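Buy the spares before the second arm

Every January the budget round asks the same question in the same box: what capital equipment do you need this year? At Burkside we have one working arm, a gripper and a camera at the wrist, and the expected answer is a second arm. I think that is the wrong answer for a group of our size, and I'd like to set out why before the form goes in.

The arm is the part of the system that gives us least trouble. What stops work is everything fixed to it or placed in front of it. Finger pads wear. Cables at the wrist get flexed all day and then fail without warning. Last year we lost 9 working days to one cable that cost less than a decent lunch, and we had no spare because the budget line for consumables had been used up on brackets. An arm standing still costs as much as an arm in use.

There is also the matter of what we give it to pick up. When Vendarside quoted us for a set of machined test blocks, the price was £413, and the blocks would have told us very little. They are all hard, all square and all the same weight. The things our robot will be asked to handle in a real home or shop are soft, printed and badly shaped, and they will be handed over the wrong way up.
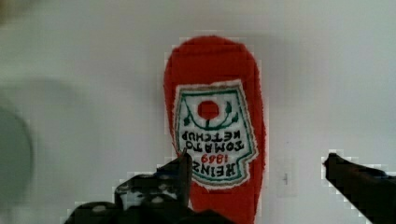 Soft goods are cheap, and they should have their own line in the plan. I would put £2000 against objects and pads for the year and not apologise for it. Some of that will go on things that look silly on an invoice. Finance will query them – they always do – and the reply should be written down in advance so that it doesn't have to be argued afresh each time.

The case for the second arm is not a foolish one. Two arms would let one person set up while another runs trials, and Courtois have offered a fair price if we order before the end of the quarter. But their quote leaves out the stand, the safety work and the second gripper. It also leaves out the hours. We can barely keep one station staffed through the week, and I have not seen a plan that says who would run the other.

My other worry is the service contract. Oladum want £2470 a year for cover on the present arm, and I would pay it. People tend to cut this line first as it shows nothing for the money in a good year. Doubling the hardware while dropping the cover, as one draft of the plan suggests, would leave us with two machines we can't afford to have mended.

So my request for this year is dull: the contract, spare cables, two full sets of fingers and a proper shelf of things to grasp. If by next January the arm we own is busy on most working days, I will fill in the form for a second one myself.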